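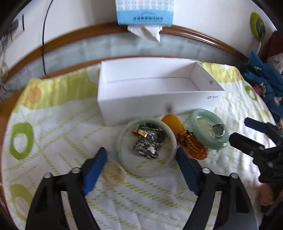 Tissue pack hung above the table, one sheet hanging out.

Skosstead Hanging Tissue Hook review
6 Sep 2024

I bought the Skosstead hook in February to get the tissues off the table. We have a narrow dining table that also does for sewing, post and mending, and a tissue box was always in the way or on the floor. Hanging packs solve that, as the sheets come out at the bottom and you need no table space at all, but most of them come with a poor hook or none.

The Skosstead is a flat steel plate with a short arm, painted white. It comes in a small card sleeve with two adhesive pads, two screws and two wall plugs. The instructions are on the back of the sleeve and are clear enough, although the print is tiny.

Fitting
I used the pads first. Wipe the wall, let it dry, press for a minute and leave overnight before hanging anything. On gloss paint it held well. On the matt emulsion in the hall it came down after nine days and took a patch of paint with it the size of a stamp. I have screwed that one in and it has not moved.

Use
The maker says it will take 800 g, and a full hanging pack is well under that. The weight is not the problem, it's the tug. If you pull straight down the sheet comes away cleanly. If you pull towards you the pack swings and you get three sheets. A turned-up end on the arm stops the pack sliding off, and this is the main thing it does better than the Gudton hook I had before, which was a plain peg.

Most packs I have tried fit. The holes vary a good deal, and one supermarket pack needed the hole making bigger with scissors. Very wide packs sit crooked because the arm is only as deep as a thumb.

Others I tried
The Van Hecke rail is a better-looking thing and holds two packs side by side, but it has to be screwed in and costs nearly three times as much. The Clodolura clip grips the top of the pack, so the hole doesn't matter. It was fine with a full pack and let go of a half-empty one twice.

Cleaning
A damp cloth. Dust gathers where the arm meets the plate. The paint has chipped slightly on the end where the packs go on and off, with no rust so far. I would not put it right beside a shower.

Verdict
A decent hook at a fair price, sold singly or in pairs. Use the screws if you can – the pads are only good on gloss or tile. I have since bought another for the utility room. Four out of five, with the mark lost for the pads.

77 people found this review helpful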